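4. What changed at the sorting table

I came to this part of the study expecting to write about speed. Everyone at Vurnska, the workshop where we did the fieldwork, expected it too. They repack used wooden toys for nurseries, and before the arm arrived the whole job was done by hand: open the bin, check the blocks, find the matching box, put the lid on, next. I spent most of November at the end of that table with a notebook and far too much coffee, and what people wanted to talk about was who gets to decide where things go.

With the arm, somebody has to lay out the table first. The crew calls this "setting" (a word they took over from Nolte, the shop where several of them used to work), and I love how quickly it became a real part of the job with its own arguments. Should the little box sit on the bin lid or next to it? How far apart do you put the pieces? You'll find strong feelings on both sides!
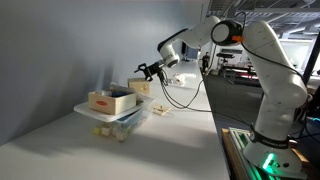
Figure 3. The sorting table, with a small box on the lid of the block bin and the gripper over the tabletop.

Of the 21 people I interviewed, 13 had done setting at least once, and those 13 described their day quite differently from the rest. They talked about planning. They talked about the next worker along, and about leaving a table the way you'd want to find it. Arne Baumgart, who had packed by hand for 8 years, told me he now thinks about the table on the drive in, which he never did before, and he wasn't sure whether to count that as a good thing. I wasn't either, so I coded it twice (once under "engagement" and once under "spillover") and you can see both in the appendix.

The less cheerful part is the waiting. Packing by hand has a rhythm, and people chat over it. When the arm is moving you tend to watch it, even if you've been told you don't need to. One woman on the early shift said she got less tired in the shoulders and more tired in the eyes, and I heard some version of that again and again. My notes hold 635 separate remarks about the new setup, and the biggest group by far is about attention: where to look, when it's okay to look away, whether your supervisor minds if you do.
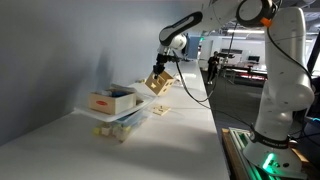 Figure 4. A shape-sorter cube held in the gripper above the table. The bin of blocks is to the left.

The cubes came up more than any other item. By hand, you turn one over as you pick it up and you've checked all the sides before you know you've done it. Once the arm does the lifting, that check has to go somewhere else, and for the first few weeks it didn't really have a home. The crew fixed this themselves. They moved the check to the setting stage and added a line to the Drider sheet (their shift log), and only afterward did anyone mention it to management. I think that order of events matters a lot for the argument in Section 5.

Dakum, the sister site, went the other way and wrote its checking rules before the arm was switched on. People there followed the rules and grumbled about them. I only had a short visit, so please don't read too much into the comparison, but the grumbling was mostly about being told how to set a table by people who had never set one.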